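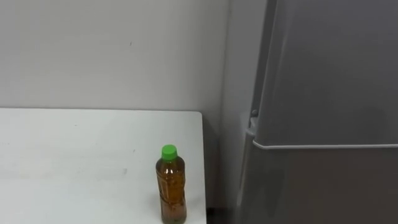
14 October 2024
Open day, kitchen cell. Notes by Clem Whitelaw.

Task shown: fetch the tea bottle from the table, open the fridge, put the bottle on the upper door shelf, close the fridge. Policy is the Brunton checkpoint from last week, trained on 386 episodes. The newer one (657 episodes) was left out. It scores better on the bench but I had not run it against this fridge and did not want to find out in front of visitors.

Setup as in the standing sheet, with these changes:
Bottle start position moved close to the right-hand edge of the table. Shorter base travel, but less room for the wrist on the fridge side.
Head camera exposure locked. With it on auto, the white table and wall pulled the exposure down and the grey fridge went muddy, handle worst of all.
Base speed limit set to the visitor value. Left the arm limits alone.
Tape line on the floor moved back one pace.

Eight runs in total. Six completed without anyone touching anything. Two failures, both logged.

Run 3: grasp closed too high, on the shoulder of the bottle where it slopes in under the neck. Bottle slipped down in the fingers during the lift and the arm stopped on the force check. Reset by hand. The target height is taken from the cap, and the green cap segments very cleanly, so detection is not the problem. I think the offset from cap to body is still the one for the shorter bottle we used in spring. To check.

Run 7: grasp good, door not opened. Fingers went into the handle recess at a slant and came out again as soon as the base reversed. Second attempt the same. Stopped it there. The handle is along the left edge of the upper door, low down near the seam, and from the table side we come at it from an angle. The base had ended up short of its usual stopping point. Odometry drift is my first guess, but the log needs reading before I blame it.

Visitors were the Volthorpe group in the first session and people from Jalum in the second. Questions worth keeping:
Does it cope with an unlabelled bottle? Yes, labels are not used.
What if the door is already open? Not handled. It goes for the closed-door handle position regardless.
Can it tell how full the bottle is? Not from the camera. Wrist force gives a rough weight after the lift, which we record and do nothing with.
Jalum asked for cycle times. I said I would send the logs instead of quoting a number off the top of my head.

The table surface shows grey smudges in the head camera images. They did not trigger any false detections today, but wipe it before the next recording session anyway so the background matches the older data.

To do:
Re-measure cap-to-body offset, update the config, note the old value here.
Read base log for run 7.
Bench the 657 checkpoint on the real fridge, same start position.
Send logs to Jalum.
Put the exposure lock in the standing sheet.
Ask Nanenura if they still want the November slot. If so, the open-door case should be in by then, or at least a check that refuses to start.

Cell powered down, base on charge. Exposure lock still set.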